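Paper manuals beat videos, and I'll die on this hill

I bought a used riding mower in July, a Stirnari with 1541 hours on the meter, and the headlights were dead. So I did what everybody does now and watched videos. Thirty of them, I think! Not one showed the wire I was holding.

Then Skye Kerr lent me her old shop manual, coffee rings and all, and there on page 375 was the whole charging circuit on one sheet. I found my bad ground before lunch. 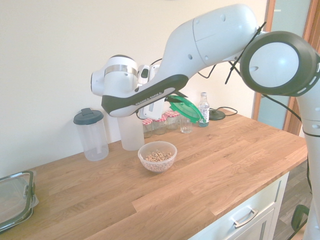 Robot arm over an oak-colored wooden countertop, cables looped underneath.

My gripe is with the makers. Why is a wiring chart something I have to hunt for on a forum – or pay 30 bucks to download – when I already own the machine? Print it. Stick it under the seat. Donnie Laing says folks would only lose it, and sure, some would (I lose everything). I'd still like the chance to lose mine.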